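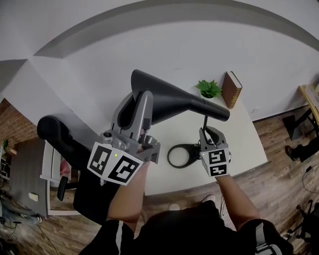

Centro Omorley > Servicios > Salas y material común > Preguntas frecuentes

Preguntas frecuentes sobre el uso de las mesas y del material de la Sala 4

Publicado en febrero por el Servicio de Espacios Comunes

Imprimir esta página | Enviar por correo electrónico

Esta página reúne las consultas que el Servicio de Espacios Comunes recibe con mayor frecuencia acerca de la Sala 4 del edificio Hlongwane. Las normas generales del centro se aplican también en esta sala y pueden solicitarse en recepción.

Mesas y mobiliario

¿Quién puede utilizar las mesas blancas?

Cualquier persona con acreditación vigente. Las mesas no se asignan de forma permanente y deben quedar a disposición del siguiente usuario al término de cada turno. No se admite la reserva mediante objetos personales depositados sobre el tablero.

¿Es posible mover una mesa adosada a la pared?

Se ruega no hacerlo sin autorización previa. Si la actividad exige trabajar por ambos lados, deberá indicarse en el formulario de reserva y el personal del centro efectuará el cambio antes del inicio del turno. Las sillas con ruedas, en cambio, pueden desplazarse libremente dentro de la sala, siempre que el paso quede despejado.

¿Deben retirarse las plantas y los libros antes de empezar?

Las macetas pequeñas y los libros de adorno forman parte del equipamiento y conviene dejarlos al fondo del tablero. Cuando se vaya a trabajar con líquidos, los libros se guardarán en el armario. Las plantas pueden permanecer en la mesa. Al finalizar, cada objeto volverá al sitio en que se encontraba.

¿Qué productos de limpieza se permiten en los tableros?

Un paño humedecido con agua y jabón neutro. Quedan excluidos los estropajos abrasivos y los disolventes. Las manchas que no desaparezcan por este medio se comunicarán a recepción, que decidirá el tratamiento adecuado.

Embudos y soportes

¿Cómo se solicita un embudo con soporte?

La petición se realiza en la ventanilla de material, en el mismo momento en que se recoge la llave de la sala. El embudo y el soporte se entregan por separado y se montan en la mesa. El préstamo finaliza con el turno; para periodos más largos se requiere una solicitud por escrito.

¿En qué orden se montan las piezas?

Se coloca primero la base sobre el tablero, se comprueba que la varilla esté firme y después se acerca el embudo. Recomendamos sujetar la varilla por su parte inferior, junto a la base, mientras con la otra mano se sostiene el embudo por el cuello. Sujetarlo por el borde de la boca favorece que se incline y dificulta la colocación del tubo de salida.

¿Qué peso admite el soporte?

El límite fijado por el centro es de 900 gramos, incluido el contenido del embudo. Los soportes presentan una base abierta en forma de anillo, por lo que debe evitarse cualquier carga desplazada hacia un lado. Para cargas superiores existe un modelo reforzado de la serie Medent, disponible bajo petición.

¿Puede utilizarse el embudo con líquidos calientes?

No. El material de préstamo está destinado únicamente a líquidos a temperatura ambiente y a sólidos en grano. El uso con aceites está permitido, pero obliga a un lavado completo antes de la devolución — la ventanilla no acepta piezas con restos.

¿Qué ocurre si se pierde o se daña una pieza?

El usuario deberá comunicarlo el mismo día en la extensión 3000. Las varillas y las bases se reponen a través de Plastville y el coste se repercute solo cuando el daño obedece a un uso indebido. No se autoriza la reparación con cinta, cola o bridas, ni siquiera de forma provisional.

Techo, paredes e iluminación

¿Se puede regular la luz de la sala?

La iluminación se realiza mediante tubos fluorescentes en el techo, que se encienden y se apagan en bloque. No es posible regular su intensidad. Quien necesite una luz más directa sobre la mesa puede solicitar una lámpara portátil, sujeta a disponibilidad.

¿Está permitido colgar objetos del techo o de los conductos?

No está permitido en ningún caso. La prohibición alcanza a las vigas, a las luminarias, a las rejillas y a cualquier otro elemento fijado al techo. Tampoco deben apoyarse objetos en la repisa alta de la pared, aunque sean ligeros.

¿A quién se avisa si un tubo parpadea o deja de funcionar?

A recepción, indicando la sala y la posición del tubo respecto a la puerta. Los usuarios no deben subirse a sillas ni a mesas para revisarlo.

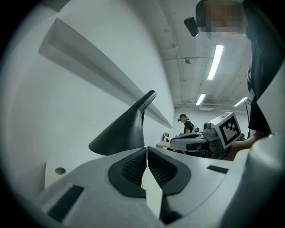 Devolución y cierre del turno

¿Cómo debe entregarse el material?

Limpio, seco y desmontado. El embudo se deposita boca abajo en la bandeja de la ventanilla y el soporte se entrega al personal en mano. Se ruega no dejar piezas en el armario de la sala, que se destina exclusivamente a libros y papelería.

¿Qué sucede con los objetos olvidados?

Se conservan durante 33 días en recepción. Transcurrido ese plazo, el centro podrá disponer de ellos. Los alimentos y los envases abiertos se retiran al cierre de la sala.

¿Puede ampliarse el turno?

Sí, cuando no exista una reserva posterior. La ampliación se solicita en recepción antes de que finalice el turno en curso — las peticiones recibidas después se tramitan como una reserva nueva.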